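Home | News | Music Video | Stop Motion | Gear | Festivals | Forum | Subscribe

Risto release stop-motion video for "Altach," shot on twos with replacement mouths

Last updated: September, 4:10 p.m.

The four-piece Risto have released a stop-motion video for "Altach," the second single from their upcoming album Citbridge. The video was directed and animated by Chih-ming Kan and produced by the small animation studio Urquhart, which has until now worked mostly on title sequences.

The video follows a paper-faced night clerk who sorts mail in a building that keeps adding floors. The clerk and the four band members are represented by puppets with wire armatures and cast silicone hands. The heads are hollow resin with a magnetic plate at the jaw line, and the mouths are printed paper shapes mounted on thin steel and swapped between exposures.

According to production notes released with the video, 407 mouth shapes were cut for the lead vocal. Kan built the set from a phonetic breakdown of the isolated vocal track, then drew separate versions of each shape for quiet, normal and shouted delivery. The chorus holds one vowel across several bars, and a single held mouth looked frozen in tests. The extra shapes for that passage differ from one another only by small changes in lip thickness.

Most of the video was animated on twos, meaning each pose is held for two frames. The exceptions are the elevator shots, where the camera and the set both move. Those were shot on ones to avoid a visible stutter in the background. Frame rate is 24 per second throughout.

Sets were built at two scales. The mail room is full puppet scale and was used for all dialogue and vocal close-ups. The building exterior is a much smaller model with stackable floors, each one fitted with its own strip of dimmable lights. A floor was added to the stack between exposures, and the crane position was recalculated each time so that the roof line stayed at the same height in the shot. The work took six weeks for the exterior alone.

Lighting was kept to fixed sources controlled from a single board. Flicker, a common fault in long exposures with older dimmers, was handled by running the practical lamps on direct current. Kan said in the notes that no flicker removal was applied in post.

"The grade is light and the rig removal is heavy," Kan wrote. "Every puppet that leaves the ground has a rod behind it, and every rod had to be painted out against a clean plate."

Clean plates were shot at the start and end of each setup. When the two did not match, usually from a set wall that had shifted overnight, the painted area was blended from one to the other over the length of the shot.

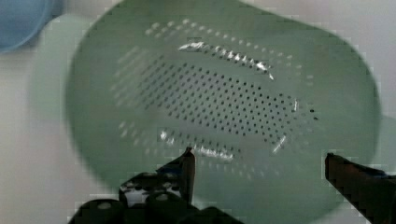
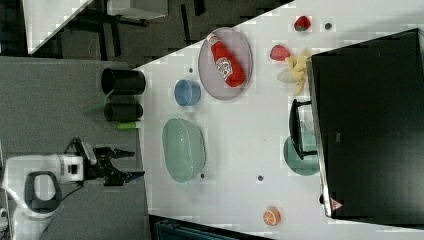
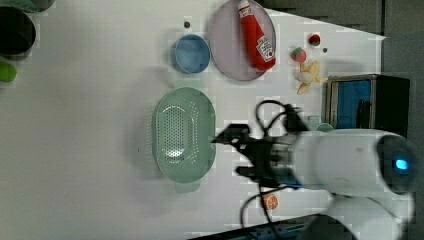 The song itself was recorded before the video was planned, and the edit was locked to the album mix. A late change in mastering moved the final chorus by a small amount, and the last shot was trimmed by seven frames to match. No puppet animation was redone. The trimmed frames come from the closing hold on the building exterior, after the lights have gone out.

Risto drew up the outline of the story with Kan but did not take part in the shoot. Reference footage of the band playing was recorded in a rehearsal room from two angles and used for the drum and bass passages. The drummer puppet's arms were posed directly from that footage, with one pose for each second frame. The guitar parts were simplified, as the silicone fingers could not be bent far enough to form the chords.

Urquhart will post a longer breakdown of the mouth replacement system, including the chart used to match shapes to sounds. The studio has also said it will make the exterior lighting plan available as a download. No date has been given for either. The album Citbridge is due later in the year, and a second video, this one live action, is in the edit.

Comments (4)

plasticine_dan
Would like to know what magnets they used at the jaw. Mine always pull the mouth off center on the swap and I end up nudging it back by hand.

M. Orrin
The elevator section on ones is very clean. You can see the change in feel when it goes back to twos in the mail room, about a second after the doors open. I would have put the switch on the cut.

keyframe77
DC for the practicals is the right call. We lost up to 2 days of material on our last short to a bad dimmer.

plasticine_dan
@keyframe77 same here, and it never shows on the monitor until you play it back.

Home | News | Music Video | Back to top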